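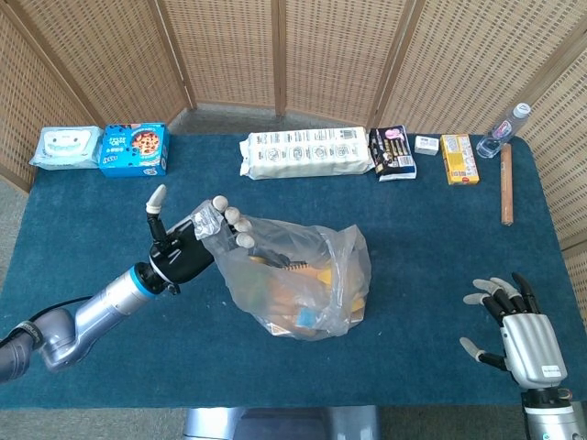

Lekitz Wool Table Cover, heavy felt

A thick cloth for tables that are used every day. We cut it to your size in our workshop in Sturilley and send it rolled on a tube, never folded, so there are no lines to iron out when it arrives.

We started to make this cover for people who play cards, but now most of our orders come from people who sew, repair small things or have children who draw at the kitchen table. The felt keeps small parts from rolling to the floor, and it makes a noisy table quiet.

What it is made of

The cloth is 3 mm felt, wool on the upper side with a thin cotton layer glued underneath. The cotton stops the cover from stretching when you pull it straight. There is no rubber or foam in it. On a very smooth table, such as glass, we advise to order the corner grips.

Colors

Dark teal, moss, brick, charcoal and natural gray. Wool takes the dye a little differently each time, so two covers ordered in different months can have a small difference in color. If you need a pair that matches, please order both together and write this in the comment field.

How to measure

Measure the top of the table in two places for each direction, as old tables are often not square.
Use the larger number.
Add nothing if you want the felt to end at the edge of the table.
Add 5 cm on each side if you want it to hang over.
For round tables, give us only the diameter.

The widest piece we can cut without a seam is 180 cm. For wider tables Jae-in Baek in our workshop will join two pieces with a flat seam. It can be felt with the finger but it doesn't disturb cards or paper.

Care

Brush the cover once a week with a soft clothes brush, always in the same direction. Crumbs and thread come off well with the brush, pet hair is better removed with a damp rubber glove. If you spill something, press a dry towel on it and wait - do not rub. Cold water and a little wool soap are enough for most stains. Do not put the cover in the washing machine, also not on the wool program. It will become smaller and you can't pull it back.

Please do not place hot pots directly on the felt. Candle wax should be left to become hard and then lifted with a spoon.

Wear

Before we began to sell the heavy felt we rubbed a test piece 3,000 times with a dry cotton pad. The surface became a little hairy but it did not get thin. After the first weeks you can see some loose wool on the brush. This is normal and it becomes less.

Delivery and returns

Cutting takes 5 working days. The tube is long, so please check that it can be received at your address. Covers cut to size can't be returned unless we made a mistake in the size or there is a fault in the cloth. A set of small samples in all colors is free, and we are glad to send it first.

Questions about size or color: write to Da-eun Jin in the Sturilley shop. For seams and unusual shapes, please attach a simple drawing with the measurements in centimeters.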